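2026-01-24
Book repair bench, Ulton paperbacks

Back on the Arthorpe mysteries. Four on the bench, all Ulton first printings, all suffering from Ulton glue, a substance that had one job. The worst is Death at Endale Lock. Spine split clean through at page 200, so the reader gets the inquest and then a small avalanche.

Read it while taking it apart, against my own rule. The rule exists because last May I read a whole Arthorpe a leaf at a time as I cleaned it and learned who did it from a page I was holding in tweezers.

Endale Lock is a proper closed-room affair. A lock-keeper is found drowned in a dry office, door bolted, and Inspector Gimis spends the first third of the book interviewing people about a bicycle. The bicycle doesn't matter. I would like those chapters back. The middle is much better: two timetables that can't both be right, and a vicar who is plainly lying about a ladder. Cover painting shows a woman in an evening gown holding a revolver. There is no gown in the text and no revolver either.
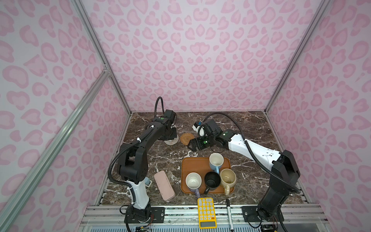

Spotted lavender wallpaper, two arms, brown marble.

Treatment so far. Cover lifted off dry with the thin spatula, came away in one piece apart from a nick at the tail. Old glue had gone to amber crumbs and mostly brushed off. The rest needed a poultice, left on 7 minutes and scraped with the bone folder. Ten is too long for this paper, see the sad business of The Gimis Alibi in the previous notebook.

Text block knocked up square and put in the press, spine fanned one way and glued, then fanned the other and glued again. Mull strip over that. I cut it a hair short at the head and have decided it's fine. Gemechu Mamo will look at it and say nothing, in a marked manner.

Missing: one leaf, 111/112. Of course it is the leaf where Gimis explains the tide table. Gemechu Bogale has the later hardback, which runs to 300 pages in bigger type, and will copy out the passage so we can lay in a facsimile. Told him not to tell me what's on it. He said it isn't as good as I'm imagining.

Solution, for anyone who will be handling these and minds spoilers: skip to the next paragraph. It's the barrel. The keeper drowned in the rain barrel outside and was carried in, and the bolt was worked from the window with fishing line. I had the line by chapter nine, on the grounds that every second Arthorpe has a suspect who fishes. The barrel fooled me completely, and it's mentioned on page 80 in full daylight, being painted. Fair play to him. The motive is feeble (a disputed allotment), but he has never been a motive man. 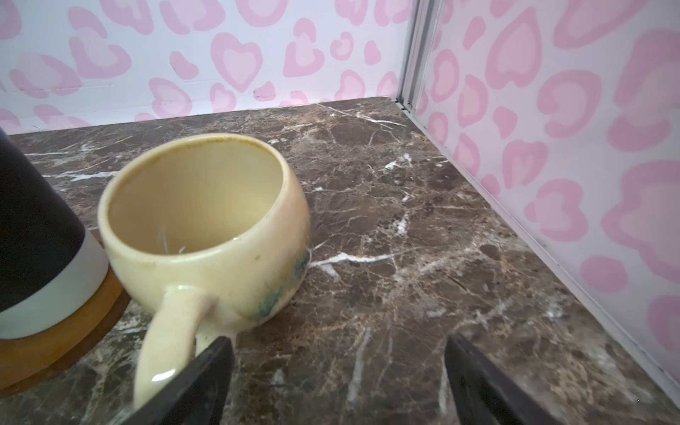 The Gimis Alibi is the next patient, and the second attempt at it. The first time round I overloaded the brush and the glue found its way down the front of the back cover, where it set in one fat run. Same general effect as the blue-green drip of glaze down the side of that cream mug, except that on the mug it looks good. Plan is to soften the run under damp blotter, lift what comes, and stop before the ink does. If the ink starts to move, leave it alone and call it provenance.

Test patch on the inside of the cover first. The red on these Ulton covers bleeds if spoken to sharply. The black seems solid. Yellow unknown, will try it on the coverless wreck from the odds box.

Stock: mull nearly out. Wheat paste fine. Have been using the good blotter for tea again and should stop.

Shelving question, still open. Bogale wants the Arthorpes in order of publication, Mamo in order of events, and Endale Lock is a flashback to before the inspector's marriage, so it moves nine places depending on who shelved last. I have put it in the press, where for now it's in nobody's order.

To do:
Endale Lock out of press, trim mull, refit cover.
Fill the nick at the tail, toned tissue, the paler one.
Facsimile leaf when Bogale delivers.
Alibi: test patch, then the run.
Find out whether The Vicar's Ladder is a sequel. If it is, I want it next, whatever condition it's in.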